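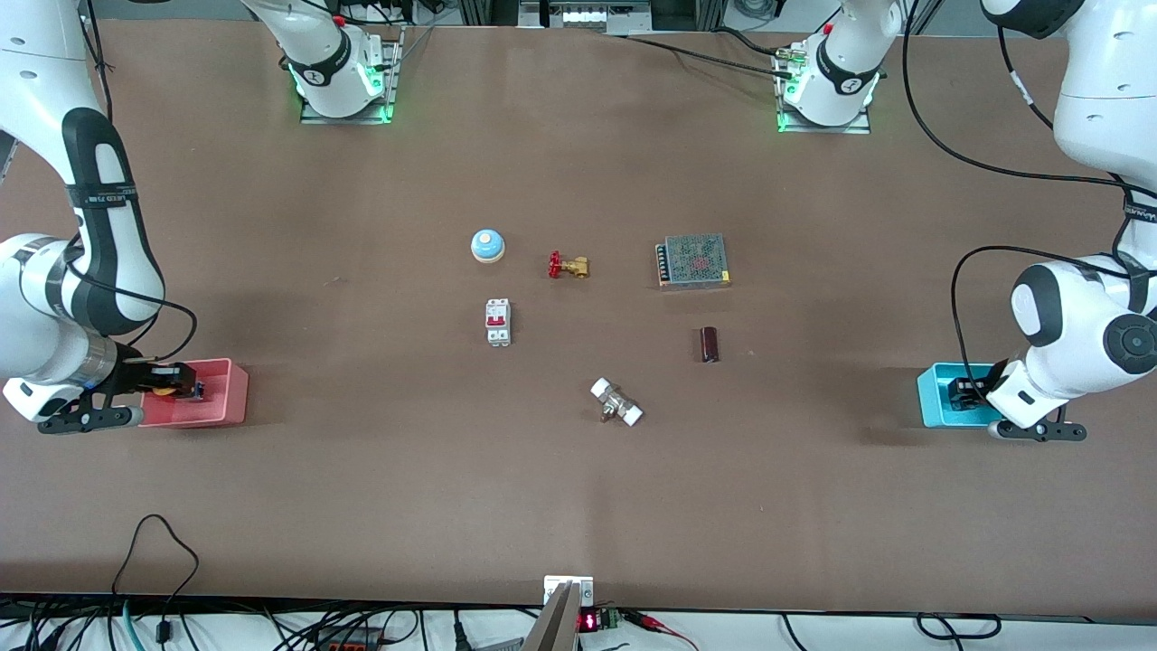
Page 34

Trier des petits objets : notes pour la quatrième séance

Bon, on reprend là où on s'était arrêtés, avec le tri à deux bacs. Je sais que ça paraît enfantin, un bac rouge, un bac bleu cyan et des bricoles au milieu de la table, mais c'est l'exercice qui fait le plus parler les groupes, et de loin ! La séance d'octobre avait débordé de presque une heure à cause d'une simple sonnette de comptoir.

Parlons-en, de cette sonnette. Dôme bleu brillant, socle blanc crème, le modèle qu'on tape du plat de la main à l'accueil d'un hôtel. Où la ranger ? Si je trie par couleur, elle me nargue : elle est bleue dessus et crème dessous. Si je trie par usage, il me faut une famille « bureau et accueil », et je n'ai peut-être rien d'autre à y mettre. Une famille à un seul objet, moi je l'accepte pendant les dix premières minutes, ensuite je demande qu'on la justifie.

Sa voisine est plus facile à nommer et plus pénible à poser. C'est une petite vanne en laiton avec son volant rouge, et elle est couchée sur le côté. Dans l'inventaire Groltis, qui nous sert de fil rouge, elle porte le numéro 317 et elle est classée en plomberie. Très bien. Mais la moitié d'entre vous l'a mise dans le bac rouge à cause du volant, sans même regarder le corps doré, bien plus parlant. Le petit objet jaune et noir avec un détail bleu au bout pose le même souci : trois couleurs pour quelques centimètres de matière, et un bac qu'il faut choisir quand même.

Ce que j'aimerais que vous reteniez (et que vous notiez, parce que je le redemanderai) : le critère se choisit avant de toucher au premier objet. On l'écrit en une ligne, on le pose à côté des bacs. Si on change d'avis en route, on vide tout et on recommence. Oui, tout. Je sais que c'est agaçant.

Un mot sur la disposition de départ. Je préfère des rangs un peu lâches au milieu, avec de l'air entre les choses, et un bac de chaque côté. En tas, on attrape ce qui dépasse et on trie selon la prise au lieu de trier selon la règle. Avec six objets, on a le temps d'hésiter sur chacun. Le lot Kimaro, que nous verrons plus tard, compte environ 134 pièces, et là je vous garantis que personne n'hésite plus, on jette !

Vocabulaire de la séance
Critère : la question qu'on pose à chaque objet, toujours la même.
Reste : ce qui n'entre dans aucun bac. On le laisse sur la table, bien visible, et on en discute.
Famille : le groupe obtenu à la fin, avec un nom que quelqu'un d'extérieur comprendrait.

À préparer pour la prochaine fois : videz un tiroir chez vous, prenez 4 objets qui n'ont rien à voir entre eux et trouvez deux critères qui donnent deux rangements différents. Une demi-page suffit, à la main si vous voulez. Ceux qui ont le cahier Valico peuvent utiliser la grille de la fin, elle est un peu serrée mais elle fait l'affaire. Et apportez les objets, pas seulement la feuille.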